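Ticket 394: Elderflower pressé, haze and over-carbonation in 330 ml bottles
Product: Juvutari Elderflower & Lemon
Site: Lema bottling hall, line 2
Opened by: Esther Mollel
Assigned to: Erick Rashidi
Status: Monitoring

Opened Friday, July 5, 2019

Retained samples from the last run are gushing when opened at room temperature. Chilled samples hold, but the bead is coarser than usual and there is a light haze with a fine white sediment. The label says bright, so this can't go out as it is. Batch size 3,000 bottles, all on hold in the cold store. No complaints from trade so far, as none has shipped.

Update, E. Rashidi
Gas volumes checked on six bottles with the piercing gauge. Carbonator set point was 3.2 volumes. Four bottles read 3.3, two read 3.9. A carbonator fault would have raised all of them. Refermentation suspected in part of the batch. Plates requested.
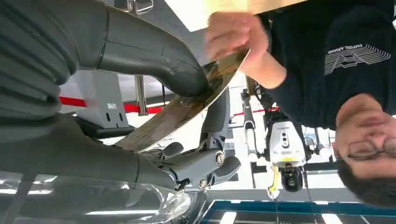

Gripper holding a thin, glossy brown panel.

Update, Kamala Lobo (lab)
Yeast found in both high bottles, nothing in the other four. Brix down by 0.4 in the high bottles against the tank sample. pH unchanged at 3.1. The sediment is mostly yeast with a little lemon pulp. Preservative level is within spec, though low in the range.

Update, E. Rashidi
Pasteuriser log pulled from Josura. Hold temperature dropped below target for some 99 seconds after the lunch stop. The divert valve should have sent that product back to the balance tank. It did not close fully. Valve stripped, seat scored, O-ring flattened.

Trí, can you confirm whether the restart sequence waits for temperature or only for flow?

Reply, Trí Lâm
Flow only. The temperature interlock was bypassed for the water trials and not put back. Re-enabled now and the bypass is under supervisor password. Alarm added at 1 °C below target.
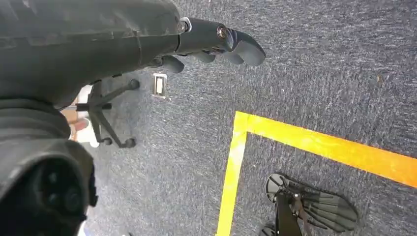 Seat and O-ring replaced with the spare kit from Mudska. Divert tested on water three times, closed each time in under two seconds. CIP run at full caustic strength, final rinse swabs clear at the filler heads and the balance tank.

Reply, Chepkoech Mwakyusa (QA)
Batch is not to be reworked. Bottles filled after the restart can't be told apart from the rest, the coder having lost its time stamp the same afternoon (see separate ticket). Dispose of the lot. Wear face shields when opening.

Next run: hold seven days at 25 °C, then gas volumes and plates on start, middle, end and first bottles after any stop. Ticket stays open until September.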